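Widbridge council meeting evacuated over parcel that held 40 jars of pickles

June 1, 2019

WIDBRIDGE - Police cleared the town hall on Thursday Street and closed two blocks of downtown for most of an evening in late May after a threatening letter and an unmarked parcel reached the council within an hour of each other. The letter turned out to be about parking. The parcel was 40 jars of bread-and-butter pickles.

Officers are treating the letter as a crime. They have no plans to charge the pickles.

Council member Sheila Ellwood, who has represented the north side of town for 11 years, was 20 minutes into a discussion of storm drains when a clerk passed her a note asking her to stop talking. "I assumed it was an opinion," Ellwood said. "People have sent me that note before."

This one came from the police. The letter, addressed to Ellwood by name, said that she would "get what was coming" if the council went ahead with meters on Nikolovski Avenue. A clerk opened it late because it had been sorted into a tray marked Compliments. When the same clerk then noticed a heavy box by the side door with no return address, she called 911, and the 83 residents in the public seats were told to leave by the front.

Most of them did so quickly. A few asked whether the vote on storm drains would still count.
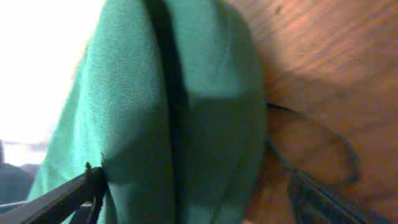
The evacuation took nine minutes, according to a police summary released Friday morning, and would have been shorter if the front doors had both opened. One has been stuck since winter. A repair was on that evening's agenda, as item 14.

A county bomb squad drove in from Biltitport and spent close to two hours on the parcel before declaring it safe. Deputies knocked on doors along both blocks and sent some 300 people to the high school gym, where the vending machine sold out before the all-clear. Two restaurants said they lost the whole dinner trade. A third, just outside the cordon, reported its best night of the year and declined to comment further.

The pickles have since been claimed by a supplier who was supposed to leave them at the senior center next door, and who had written the address on the packing tape, on the underside of the box. He has apologized to the council. The senior center has asked when it can have its jars back and was told they are evidence for now.

The letter is a more serious matter. Police said a 70-year-old man from the south side was questioned and released, and that a file would go to the county prosecutor, who will decide whether it amounts to a threat against a public official. He has not been named. Investigators said he was cooperative and had brought his own parking tickets.

The council has agreed to a security review by Driltell, a consulting firm that already looks after the county courthouse. Its first recommendations are a locked mail room, a bag check on meeting nights and a second working door. Two members objected to the bag check on the grounds that attendance is usually low enough already.

Ellwood voted for all three. She said she was shaken for a day or so, mostly on behalf of her staff, and that she would go on holding her open office hours at the library - with an officer near the periodicals, at least through the summer.

"He could have come in and yelled at me for free," she said. "Lots of people do."

The council will meet again in two weeks. Storm drains are first on the agenda, and the parking meters have been moved to the end.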